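Josanix - Gilet de signalement PRESSE, modèle Trallau

Réf. 319-2 - En stock

Le Trallau est un gilet destiné aux journalistes, photographes et observateurs qui couvrent des manifestations et des rassemblements. Il se porte par-dessus une veste ou un gilet de protection. Il n'offre lui-même aucune protection balistique.

Le mot PRESSE figure sur la poitrine et dans le dos, en lettres rétroréfléchissantes de 75 mm. Une version PRESS est disponible au même prix. Les deux pochettes avant reçoivent une carte professionnelle et un téléphone. Les côtés se règlent par sangles et s'ouvrent d'un seul geste si quelqu'un agrippe le gilet.

Caractéristiques
Tissu : polyester 300 deniers
Coloris : bleu foncé ou jaune
Tailles : S/M, L/XL
Entretien : 30 °C, sans sèche-linge
Garantie : 2 ans

Le modèle remplace l'ancien Cronin, dont les lettres se décollaient au lavage. Les porte-cartes du Cronin restent compatibles.

Le port du gilet ne remplace pas la carte de presse et ne donne aucun droit d'accès particulier. Dans certains pays, l'autorité locale impose son propre modèle - à vérifier avant le départ.

Commandes groupées

Les rédactions et les syndicats peuvent commander à partir de dix pièces, avec marquage du nom du média sur l'épaule. Délai : trois semaines. Contact : Ritu Kushwaha, service collectivités.

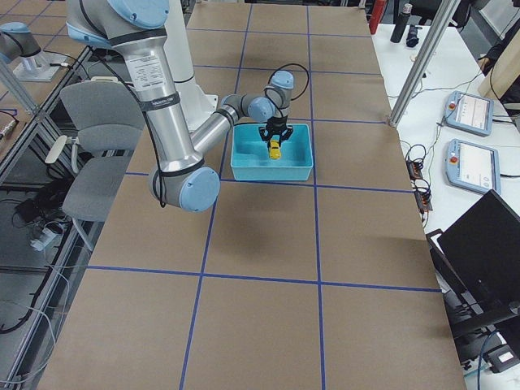
Pour un marquage, joindre le logo en noir et blanc au format vectoriel. Les échanges de taille sont acceptés sous 30 jours, sauf pour les gilets marqués.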